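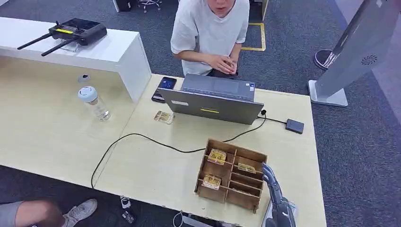
Where do I enter the opening stock when I set up the program for the first time?

You enter it in the Opening Count window, after you have made your locations and your item list. The window stays closed until at least one location and one item exist. If you opened this section because the Opening Count button is gray, go to 4.2 first and come back.

4. First set-up of Staralari Stock

4.1 Before you start

The set-up takes one morning for a small storeroom. You need the license letter, an administrator password for the computer, and a list of your items. The list can be on paper. If it is in a spreadsheet, read 4.4 before you type anything, it will save you much work.

Do the set-up at a time when no goods come in and no goods go out. If your shop or office can not stop for a morning, do steps 4.2 to 4.4 on one day and the opening count in 4.5 on another day, early, before the first delivery.

Note: The program keeps its data in one folder. Do not put this folder on a USB stick. When the stick is removed while the program is open, the last entries are lost and the index must be built again (see section 11, Repair).

4.2 Make the locations

A location is any place where an item can lie and where you want to find it again. It can be a room, a cabinet, a shelf, a drawer or one cell of a divided box. The program allows four levels, and you do not have to use all of them.

1. Open Settings and choose Locations.
2. Press New. A line appears with the name "Unnamed".
3. Type a short name. Up to 12 characters are printed on the label, the rest is shown only on the screen.
4. In the field Level, choose Room, Unit, Shelf or Cell.
5. In the field Belongs To, choose the location one level higher. For a Room this field stays empty.
6. Press Save. The line becomes black.
7. Repeat for all locations.

If you have many cells of the same kind, use the button Fill instead of New. Fill asks for rows and columns and makes the names by itself, from A1. When one column in your box is wider than the others, it does not matter for Fill. The program knows only the name of the cell and not its size.

Note: Do not use the same name two times inside one unit. The program accepts it, but the search will show only the first one. We will change this in a later version.

Caution: A location can be deleted only when it is empty. If you delete a Unit, all its Shelves and Cells are deleted with it and there is no second question. Make a backup first (section 9).

4.3 Choose the numbering

Every item receives a number. You can let the program give the number, or you can use your own.

1. Open Settings and choose Numbering.
2. Choose Automatic or Own Numbers.
3. If you chose Automatic, type the first number. The factory value is 1,111. We chose this value so that all numbers have four digits and stand in a straight line on the printed list.
4. If you chose Own Numbers, type the longest number that you use, with all letters and dashes. The program takes the field length from it.
5. Press Save and close the window.

Caution: After the first item is saved, you can not change from Automatic to Own Numbers. Please think about it now. If your supplier's numbers are already written on your shelves, Own Numbers is usually the better choice. If two suppliers use the same number for different goods, you must choose Automatic and put the supplier's number in the field Reference.

4.4 Enter the items

By hand:

1. Open Items and press New.
2. Type the name as you would say it to a colleague. "Fuse 5 A small" is found faster than "F5A-SM-GL".
3. Choose the counting unit: piece, pack, pair, meter or kilogram.
4. Choose the home location. This is the place where the item goes back to.
5. Type the minimum. When the stock falls below this value, the item appears on the Order list. Leave it empty if you do not want a warning.
6. Press Save.

From a spreadsheet:

1. Save your spreadsheet as a CSV file. The separator must be a comma or a semicolon.
2. The first row must contain the column names. The order of columns is free.
3. Open Items, then Import, and choose the file.
4. On the left you see your columns, on the right the fields of the program. Connect them with the mouse.
5. Press Test. The program reads the file and saves nothing.
6. Look at the list of errors. Correct them in the spreadsheet, save it again, and repeat the test until the list is empty.
7. Press Import.

The most frequent errors are these:

Error 52: The counting unit is missing or is written in another way. "Pcs" and "piece" are not the same for the program.

Error 65: The home location does not exist. Compare the spelling with your location list. A space at the end of the name is also a character, and you can not see it.

Error 239: The name is too long. Shorten it to 80 characters.

Note: Packs and pieces. If you buy an item in packs but hand it out in single pieces, choose piece as the counting unit and fill the field Pieces per Pack. At delivery you can then type packs and the program multiplies. If you never open the packs, choose pack and leave the other field empty. Do not make two items for the same article. It looks practical in the first week, but later the stock of one is always too high and the other is below zero.

4.5 The opening count

1. Print the count list: Reports, Count List, Sort by Location. The printed list has an empty column for the number.
2. Go from location to location in the order of the list. Write the number with a pen. When a location is empty, write 0. A blank line means "not counted" and the program will ask for it again.
3. Articles which lie outside of their place, on a desk or a window sill, are counted too. Put them back in their home location first, then count the location.
4. Open Opening Count. Type the numbers from the paper. The Enter key moves to the next line.
5. When all lines are filled, the button Close Count becomes green. Press it.
6. Sign the paper list and keep it. Your accountant can ask for it at the end of the year.

If two persons count, let each take different rooms. Two persons in the same cabinet will talk, and then both lose the number.

Caution: After Close Count, the opening numbers can not be changed. A wrong number is corrected with a Correction entry, see 6.3. The correction stays visible in the history, this is intended.

4.6 Print the labels

The program prints on normal A4 or Letter label sheets and on the Skimivetti roll printer. For other roll printers, choose Generic and type the width of the roll in millimeters.

1. Open Labels. Choose Locations or Items.
2. Mark the lines which you want to print. With the key A you mark all.
3. For a sheet which is partly used, click on the first free label in the small drawing.
4. Print one test page on plain paper and hold it together with the label sheet against the light. If the text is too high or too low, change the value Top Margin in steps of 1 mm.
5. Put in the label sheet and print.

Stick the label on the front edge of the shelf or on the wall of the cell, at the upper side. Labels on the bottom of a cell are covered as soon as something lies on them. Clean dusty wood with a dry cloth before. On oiled wood the labels fall off after some weeks, and there we recommend small card holders.

Note: Do not print labels in the Draft quality of your printer. The bars become too light and the scanner reads them only on the third or fourth try.

4.7 Users and rights

Up to five persons can work with the basic license. Open Settings, Users, New. There are three rights: Look, Book, and Manage. Look can search only. Book can enter deliveries and withdrawals. Manage can do everything, also delete. Give Manage to two persons, so that one is there when the other is on vacation. When only one Manage user exists and the password is lost, the folder must be sent to us in Hellcombe to be opened, and this takes up to a week.

4.8 If something does not work

The program does not start after the installation: Restart the computer once. If it still does not start, the folder is write-protected. Ask the person who takes care of your computers.

The scanner beeps but no number appears: Click first in the search field. The scanner writes where the cursor is.

The list is in the wrong order: Names are sorted as text, so A10 comes before A2. Use A02 and A10, or switch on Natural Sorting in Settings.

The Order list is empty: No minimum was entered, or the opening count is not closed.

For deliveries and withdrawals, continue with section 5. Answers to license questions are given by our distributor Grgić, the telephone number is on your license letter.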